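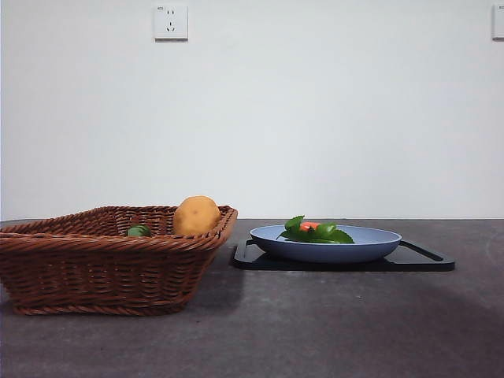 How should potatoes be kept in a shared kitchen? In a basket that lets air through, away from strong light and away from fruit that ripens fast.

**Jundine kitchen changes its produce storage**

July 9, 2021

The Jundine community kitchen has replaced the closed plastic bins on its preparation tables with open wicker baskets. The change took effect this week and applies to all 11 tables in the main room. Each table now holds one basket for whole vegetables and one low tray with a plate, on which washed items are set before cutting.

The kitchen tested the arrangement on five tables from February. Potatoes kept in the lidded bins had shown damp skins and early sprouting, according to a notice sent to members. Woven sides allow moisture to escape, and a basket that is wider at the rim than at the base can be filled and emptied without lifting out everything on top.

"The basket is for one day's cooking, two at most," said Orysia Sydorenko, who manages the kitchen. "Long storage is still in the cellar, in the dark. A potato that has turned green goes out."

Baskets may hold potatoes, peppers, squash and other firm produce. Onions are to be kept in the separate rack by the door. Apples and bananas may not share a basket with potatoes. Cut produce is to be covered and refrigerated at once. Wet items must be dried before they go back into the wicker, which can grow mold along the lower rows of the weave.

Trays with handle cutouts are to be carried level, with both hands, and wiped after each use. They are not approved for the oven. Plates go to the dishwasher at the end of each session. Baskets are brushed out dry every evening and rinsed every 14 days, then left upside down on the drying shelf overnight.

The baskets were supplied by Bondarchuk, a local workshop, which will also repair broken rims. The order came to 19, leaving eight in reserve. The old bins have been moved to the Jellia storeroom and will be used for dry goods in sealed bags.

Members with questions about table assignments can ask at the front desk during opening hours.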